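03/07/2022
By Ans Van Dijk

Hendrik Verbeke clears tables for a living. Or he used to. Twelve years doing party hire, plates and cups out on Friday, plates and cups back on Sunday, and now he writes the monthly sheet for Guvside, the tenants' newsletter, on getting rid of stuff and keeping the rest in order. I caught him between two phone calls. He had a coffee in one hand and never sat down.

First thing I asked was what people get wrong about clearing up after a party or a kids' afternoon.

"They start with the big things," he says. "Big things feel good. You pick up the cooler, you pick up the chairs, and the table is still a mess at ten at night. Start with the table. Always the table."

His own rule is simple enough. One surface, 2 boxes. Stays in one, goes in the other. No third box. He tried a third box once, in the Drondent flat, and it sat in the hall until he moved.

Plastic drinkware is a sore point. He owns too much of it and he knows it. "I had 58 cups when I stopped the hire work. Fifty eight! For a man who lives alone. My sister took a bag of them, the school took a bag." What was left he sorted by whether it would stand up straight. Anything that wobbles goes.

And the wine glasses, the plastic kind with a stem?

"Keep those if you have a balcony. I like a loud color, you can find it in the grass. But don't stack them, the stems crack. Stand them up on the shelf, one next to the other, and leave them be."

He is stricter on small bits. Discs, rings, lids, game pieces, things that belong to something else. They drift. They end up in the fruit bowl, then in the drawer with the batteries, and then you have the drawer everybody has. His answer is a tin. Round, metal, no lid needed, left right out on the table while you work so the pieces have somewhere to go.
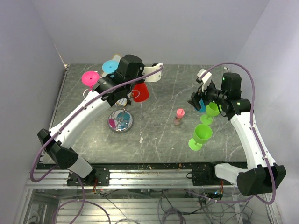 What goes in the tin

"Small stuff only," Hendrik says. "If it's bigger than the tin it isn't a tin thing." Sounds obvious. He says people argue with him about it every month, there was a reader in Alarcón Street who wrote him two pages.

Color helps. Pink pieces, cyan pieces, you see at once what you have got. A flat disc too wide to drop in can wait beside it, and the cup that has tipped over can stay tipped over till the end. "Don't fix things as you go. You lose your place."

Bottles are last. Small ones with a cap, anything with something still inside. He wants these checked one at a time, by an adult, and labeled or emptied the same day. He uses a roll of tape and a marker from Usex, cheap, nothing special about it. "If I cant tell what is in it I don't open it over the table. I take it to the sink."

I asked how long a table should take. He shrugged. Depends on the table, depends who is talking to you. He'd been on the phone twice since I arrived - so, longer today.

The second call was for a sideboard, by the way. 290 for it, buyer collects. He said no to the first offer and yes to the second and then went off to find his keys, and teh rest of my questions went with him as far as the elevator. One about bread bins. He's against them.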